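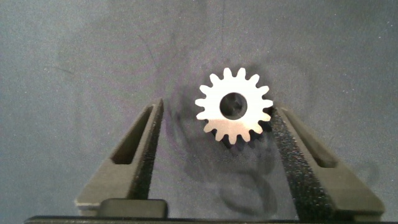
Small pale spur gear, teeth all the way round

Stripped gear in a hand-crank coffee grinder: replace or bin it?

flaltiten
Morning all. My Yook grinder has started slipping. You turn the handle, it bites for a bit, then there's a horrible clack and it freewheels. I had the bottom off last night and one of the little gears has two teeth worn down to nubs. I've had it since we moved to Ivness and it's done every coffee I've drunk in this house, so I'm a bit attached to it. Is it worth mending? New ones are £153 now, which made me swallow hard.

pegandkettle
Mend it! I did mine in May. Count the teeth and measure across the tips with a cheap caliper, then ask for that. Don't go by the photo in the listing, they all look alike. And check the bore, mine arrived too tight for the shaft and I spent an evening with a round file and a lot of swearing.

Medar
Going to disagree with pegandkettle. If the teeth have gone there's a reason, and nine times out of ten it's light roast beans on a grinder that was never meant for them. Put a new gear in and you'll be back by Christmas. I'd sell it for parts and save up.

pegandkettle
Nine times out of ten according to who?? Mine has only ever had supermarket dark roast through it and it still went.

Medar
According to the ones I've had apart on my kitchen table. Supermarket dark roast is oily, it gums everything up and then people force the handle. Same result.

flaltiten
Er, I do use light roast. Guilty. But I'd still like to have a go before I spend that much. Is it plastic or metal I want? The old one is metal I think, it's quite dull now.

oldspokes
Metal if you can find it. I know some people like a plastic one in there so it goes first and saves the rest, but I never got on with them. Get a matching pair while you're at it, a new gear running against a worn one makes a racket and chews itself up.
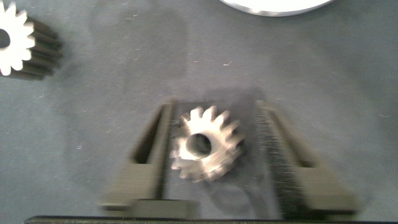
Two small gears, the central metal one with chunky, blunt teeth

pegandkettle
Good point about the pair, I only did the one and it does sound like a bag of spanners. Still grinds lovely though.

flaltiten
Right, pair ordered, £21 with postage. Any particular grease?

oldspokes
Food safe, and hardly any. A smear on a cocktail stick. I've opened grinders that were packed with the stuff and the grounds had set in it like concrete.

Medar
Agree on the grease at least. Grind coarser for the first 4 or so brews and chuck them, you don't want swarf in your cup.

flaltiten
Chuck them?! At what I pay for beans? I'll run some old rice through it.

Medar
NOT rice. Please. Rice is harder on it than your light roast.

pegandkettle
I used rice, it was fine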